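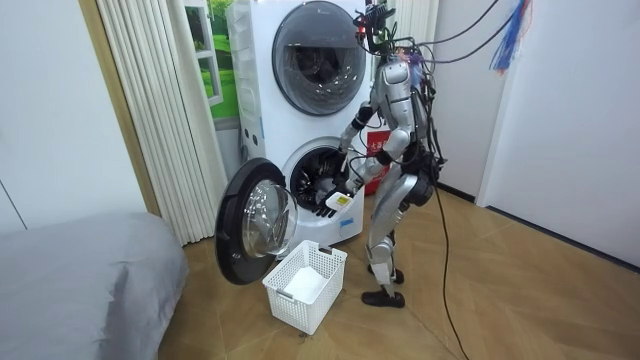
Valtero publishes results of laundry-room hand trial and advises buyers to wait

7 November 2024

Valtero, the independent test house for household automation, has published the results of its first side-by-side trial of robot hands in a domestic laundry setting. Three hands were fitted in turn to a full-size humanoid and put through 618 attempts at everyday laundry jobs. None of them did well enough for Valtero to recommend it for use in a home without a person standing by.

The hands were supplied by Grandow, Rønning and Lurier. All three makers describe their products as ready for household work. Valtero's report, Hands in the Drum, takes the view that the phrase has been used too early and too freely.

"We kept being sent videos of a robot picking up a towel," said Roya Zarei, head of testing at Valtero. "One towel, dry, on a table. I don't keep my towels on a table. We wanted to know what happens at the door of a washing machine, where the arm has to bend to get in and the hand can't see much of what it's doing."

The trial was run in a furnished room with a stacked washer-dryer, a bed and a wooden floor. Tasks were built around the lower drum and included taking out single garments, moving a cloth to a plastic basket, and handling small packets at the drum opening. The black-fingered hand shown at work with a white and yellow packet is the Rønning model.

Main findings

Small rigid items were the easiest. All three hands could hold a packet or small box at the mouth of the drum, and the Rønning hand dropped the fewest.

Wet cloth was the hardest. The Grandow hand tended to close on a single fold and let the rest slide back. The Lurier hand gripped more firmly but often brought out two garments when asked for one, and then reported the job as done.

Reach mattered more than grip. Many failed attempts ended with the wrist or forearm against the rim of the drum before the fingers had touched anything. Changing the hand did nothing to fix this, and Valtero questions whether hand makers should be quoting success rates measured on an open bench at all.

Setting up took too long. The slowest change of hand, including recalibration, took 18 hours over several days. The maker's own guide says it can be done in an afternoon. Valtero's staff did not manage that once.

Cables remain a nuisance. The robot was run on wired connections throughout, with one line across the floor and others going up towards the ceiling. The report says that figures gathered this way should not be read as a sign of how a free-moving machine would cope.

Limits of the trial

Valtero is open about what the work does not show. One robot body was used, in one room, with one make of machine. Lighting was kept steady. The wear test was stopped after 6 days when a finger joint on the Lurier hand needed replacing, so the report makes no claim about how long any of the hands would last.

"I'd be wary of anybody who takes our table and prints the top line of it on a box," said Yusri Hartono, who wrote the controller software for the trial. "The gap between first and second place is small. Run it again with heavier sheets and I think the order could change."

Makers were shown the findings before publication. Abbas Babaei, product manager at Grandow, said the company accepted the cloth results but felt the drum tasks were "harsher than a normal customer would expect". Valtero replied that the tasks were emptying a washing machine. Rønning welcomed the report. Lurier asked for its hand to be tested again with newer firmware, and Valtero has agreed to do so in April, using the same garments and the same room.

The company has also turned down requests from two of the makers to use a "Valtero tested" badge in their advertising. Fotis Athanasiadis, who runs Valtero's publications, said a badge would suggest a pass mark and that the trial did not have one.

Availability

Hands in the Drum is free to read on the Valtero website, along with the full log of attempts, including those thrown out and the reasons for throwing them out. Unedited footage can be supplied to journalists on request.

Media contact: Rostam Rostami, Valtero press desk

Notes to editors

Valtero takes no payment from the makers whose products it tests. The hands used in the trial were lent and have been returned.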